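Table Clearing and Sorting: Project Report
Group members: Perla Mendoza, Eliseo Arellano, Harpreet Ross
Submitted 7/26/23

1. Purpose

The project looked at how items left on a shared table should be sorted before the surface is wiped. Each item goes into one of three groups: food, containers, or trash. Small flat items were treated as a separate problem, as they are easy to miss against a plain surface. A white packet lying flat on the brown tabletop, with the wicker basket off to the right, is typical of this group.

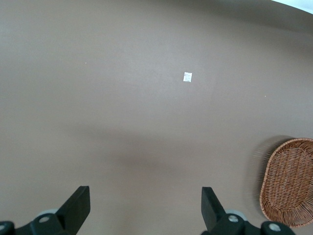

2. Layout

The basket and the plate stay next to each other near the middle of the table. The cucumber is placed on the light blue plate and counts as food. The basket counts as a container and is not moved until the plate has been dealt with. The white appliance stays at the left edge and is not part of the sort.

Brown paper covers the tabletop. It is replaced when stained — our budget allowed 2 rolls for the term.

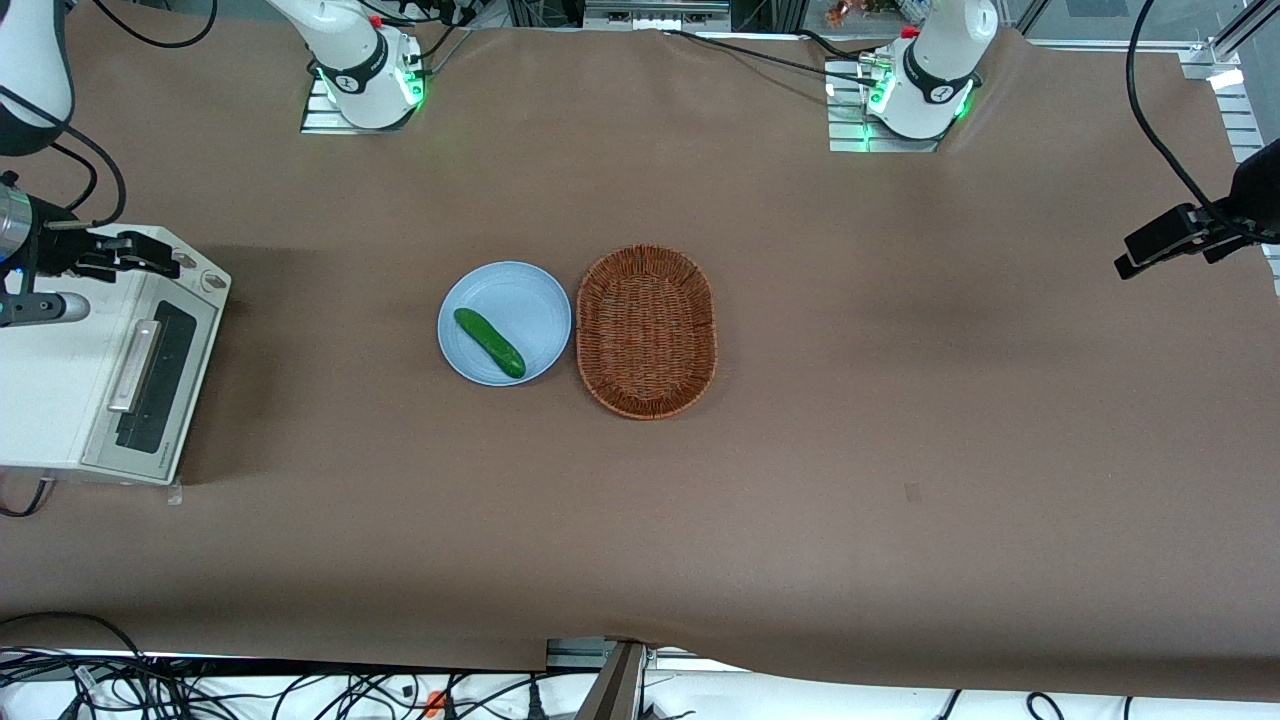 The order of work was fixed after a discussion with our advisor, Anayeli Quezada. Food is handled first, then containers, then trash. Crumbs are left for the final wipe and are not recorded as items.

3. Limits

The rules do not cover liquids or broken dishes. Packets with unreadable print were also a weak point. Two of us sorted them as trash and one as food, and the written rule now says to set them aside — unopened — for a second check.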